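Coolant loss with no visible leak after head gasket change

Last updated: April

Question

I have a four-cylinder petrol saloon which had a new head gasket 2922 miles ago. Since then the expansion tank drops from the upper mark to the lower one in two weeks of normal use. The floor under the car is dry and the carpets are dry. The oil is clean on the dipstick. The radiator is an Oprea replacement and the cap is original. The garage says it is air working its way out. Is that likely after this distance?

Sorcha Dunbar
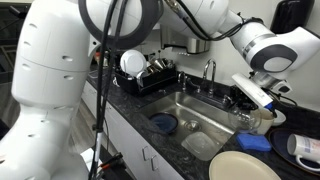

Answer 1

No. Trapped air clears in the first few heat cycles. Pressure test the system cold. Pump it to the figure stamped on the cap, leave it for an hour and read the gauge again. If it falls, look at the water pump weep hole, the heater hose clips and the core plugs behind the manifold. A small leak on a hot block dries before it reaches the floor and leaves a white or pink crust.
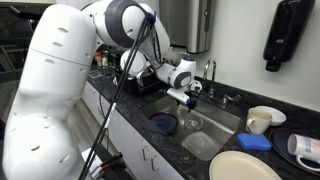

Robot arm with its gripper over a glass bowl in the sink.

Test the cap separately with the adaptor. A weak spring vents coolant through the overflow at motorway speed and you will find nothing when parked. The Clokside kit has the adaptor in the box, the cheaper Prilico one does not.

If the pressure holds, do a block test with the blue fluid. Yellow means combustion gas in the coolant. Run the engine to at least 80 degrees first and keep liquid coolant out of the tester, or the result means nothing.
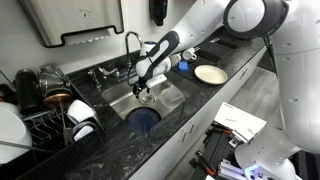

Also ask whether the head was skimmed and checked with a straight edge. If it went back on unchecked, a slight warp will seep at one corner and only under load. Plug number four on mine was noticeably cleaner than the other three.

Answer 2

Had the same on an estate, it was the cap. Cheap to change so do that first.

Answer 3

Agree with the first answer on order of tests. One addition: add UV dye before the pressure test and drive it for a few days. Andell dye is fine with long-life coolant.

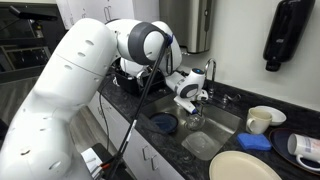 Check round the thermostat housing with the lamp, mainly the underside, where the plastic ones crack along the mould line. Don't use stop-leak until this is done. It blocks heater matrices.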